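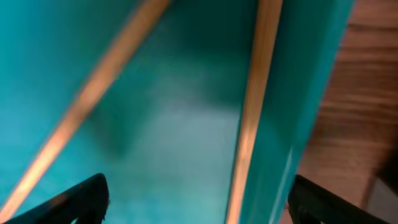
Does a pendulum swing at the same rate no matter how wide you pull it? Only nearly: the period grows with the width of the swing, and at wide angles you can catch it with a cheap timer.

Lab notebook, August, started 4:10 p.m.

Finally got a clean set out of the long pendulum! Denise Bellamy had the idea of hanging it from the Rudd bracket (the old clamp crept a little every time the bob came back), and wow, what a difference. String plus bob radius comes to 876 mm. The bob is 454 g on the kitchen scale.

For small swings the formula wants 1.88 s and we got 1.88 s, averaged over a long run of swings. Lovely. Then the fun part: released from 60 degrees, the first few swings should come in a bit over 7 percent slow, so 2.01 s or so, and the Brilomus timer gave us 2.01, then 2.00, then creeping down as the air ate the swing. I know it's in every textbook but I still got up and walked around the bench.

Alfie Wragg wanted to know if a lighter bob would change the starting period. Swapped in the 166 g one, same length to the bob's center, three releases. Same period at the start, within the scatter. It does die down much sooner, so the correction fades faster, and if you average over too many swings you could fool yourself into thinking mass matters. Must put that in the handout for the Curkmont evening.

Still open: the bob drifts into a slight ellipse after a while. Release by burning a thread next time, no fingers. Also check the string for stretch with the heavy bob on, I measured it before hanging (silly).

Raw times are in the Mevuvine folder, second tab. Denise has the bracket key.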